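Akley tenants hire Lougher for damages claim against Lindholm

July 22, 2020

Thirty-seven tenants from the Akley flats have taken on personal injury solicitor Branwen Lougher for their claim against Lindholm, the firm that runs the building, and its managing director Younes Benjelloun. Papers went in at the county court yesterday afternoon. Lindholm has until August to answer.

The claim is over the boilers. Tenants say fumes were getting into the stairwell and the top-floor flats all through last winter, and that Lindholm was told and told again. Headaches, sickness, two people taken to hospital overnight. The firm had the flues looked at in the end, but not until spring, and the report has never been shown to residents.

"We asked for it in writing six times," said Rocío Cáceres, who lives on the top floor with her mother. "Six. I've got all the letters."

Lougher is a bit of a catch for them. She has been doing this sort of work for 16 years, mostly on her own out of two rooms over a chemist's, and is best known for the Fatar case, where factory staff with damaged hearing got a payout after the company had sworn for years there was nothing to pay. Loud in court, not much liked by insurers. She is taking Akley on a no win, no fee basis.

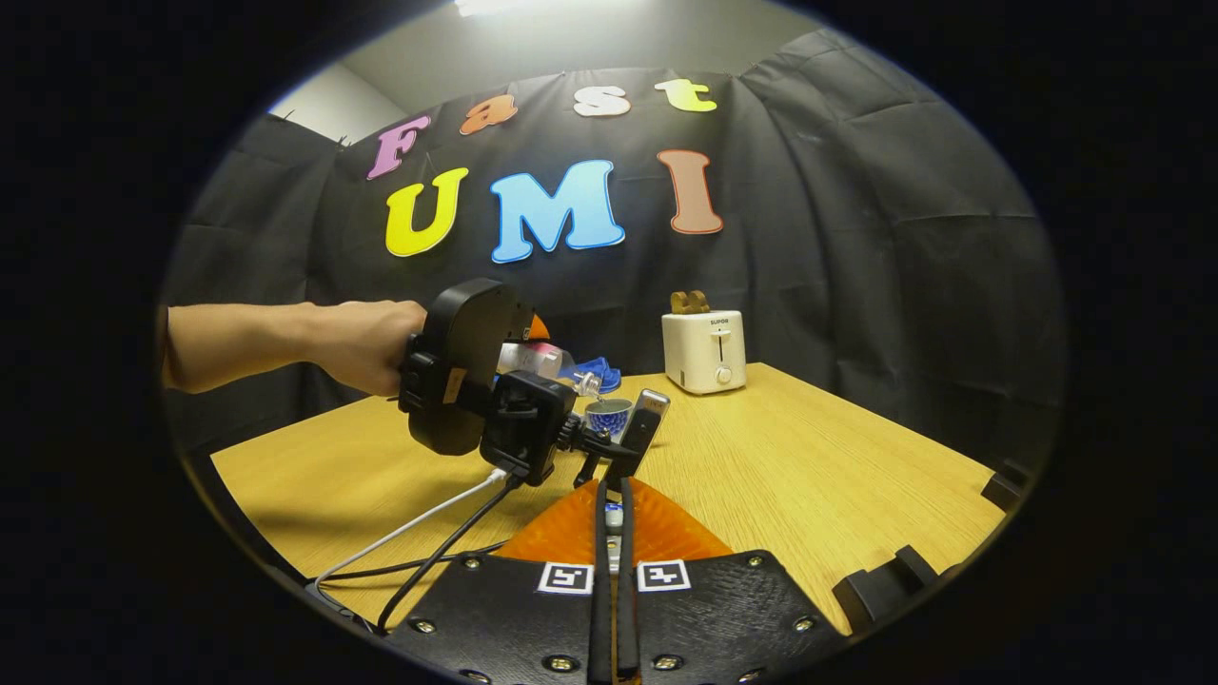
With her on the case is Mohcine Cherkaoui, a barrister who used to act for landlords and changed sides. He'll handle the part agaisnt Benjelloun personally, which is the harder bit. Directors are not usually on the hook for what their company does, and the tenants will need to show he knew about the fumes himself and chose to leave it.

Cherkaoui wouldn't go into detail but said there were emails. How many, from whom, he wouldn't say either.

Lindholm put out a short statement last night. It said the company "takes the safety of residents very seriously" and would defend the claim in full. No comment on the flue report. Benjelloun did not return calls. The boilers were fitted and serviced by Jisudero, a contractor, which is not being sued, at least for now. Lougher said that could change once her side has seen the service records.

No figure has been put on the claim yet. Each tenant will have a seperate medical report done first and those are running behind, with clinics still catching up after lockdown. Three of the tenants have moved out since the winter but are staying in the case.

Thenmozhi Annamalai, who chairs the residents' group, said rents were still being paid in full and nobody was on strike, whatever had been said on the local Facebook page. She wants the report, the bills for the hospital taxis and an apology, in that order.

First hearing expected at the end of August, by video link. Residents' meeting before that, date to be put up in the lobby.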